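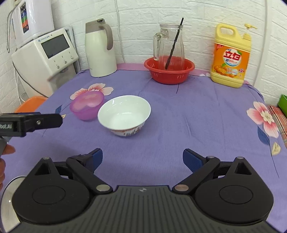
Las pinzas de mano del proyecto Dernix, sobre el mantel de flores.

El taller compartido Zirkomham estrena proyecto y me tiene enganchadísima. Se llama Dernix, lo lleva Amnuay Meesuk y son unas pinzas de mano de dos dedos, negras, con almohadillas azules en las puntas. Las prueban en una mesa de comedor con cuencos, un plato y cacharros de lo más normal — ¡a mí me encanta! Cada juego les ha salido por algo más de 300 euros y las primeras piezas son de agosto. Amnuay anda ahora peleándose con la holgura de los pasadores, que le trae de cabeza, y ya piensa en otro tipo de almohadilla para agarrar mejor los bordes finos.

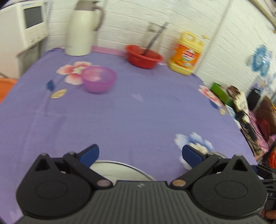
Cuándo verlo

El 09/11/2025, en el local de Brulotberg. Entrada libre, y si tenéis piezas impresas de sobra, traedlas.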